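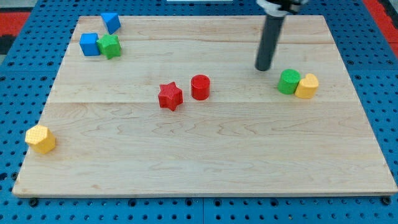 Point of view is the position a story is told from. Every story has one, and the writer has to choose it before the first sentence can be written. The choice controls what the reader is allowed to know. Take the blocks on the board: there are eight of them, in blue, green, red and yellow. Suppose a story takes place on that board. If the red star tells it, the reader learns only what the red star sees, hears and thinks. If the story is told from outside, the reader can learn about all the blocks. The events are the same in both stories. The information is different.

First person

In first person, the teller is a character in the story. The teller uses the words I, me and my.

I heard the ferry horn at Bollerbridge, and my stomach turned over.

The reader gets this character's thoughts directly. The reader does not get anyone else's. A first-person teller can guess what another character is thinking, but the guess may be wrong.

Second person

In second person, the main character is called you.

You hear the ferry horn. You pick up your bag.

Few stories are written this way. It is common in game books, where the reader picks what happens next, and in instructions.

Third person limited

In third person, the teller is outside the story and uses he, she, they or a name. The word limited means that the teller stays with one character at a time.

Akia heard the ferry horn. She wondered if Dogbe had remembered the map.

We know what Akia wonders. We do not know what Dogbe remembers, and we will not find out until he says or does something.

Third person omniscient

Omniscient (say om-NISH-unt) means all-knowing. This teller can report the thoughts of any character.

Akia wondered if Dogbe had remembered the map. Dogbe, on the other side of the harbor, was wondering the same thing about Akia.

Now the reader knows there is a problem, and neither character does.

How to find the point of view

Look at the sentences outside the quotation marks. Speech does not count - a character in any kind of story can say "I." If the sentences outside the quotation marks use I for the teller, the story is in first person. If they use he, she or they for everyone, it is in third person. Then check whose thoughts are given.

A common mistake

A writer sometimes changes point of view by accident. This is called a slip.

Akia hid behind the crates. She held her breath. Dogbe thought the harbor looked empty.

The first two sentences stay with Akia. The third goes into Dogbe's head. In a limited story this is a slip, and it can be repaired by writing only what Akia could notice: Dogbe looked along the harbor and walked on.

Try it

Write 16 lines about a lost boat arriving at the island of Stadasetti. Use first person. Then write it again in third person limited, following a different character. Mark every fact that you had to take out or put in.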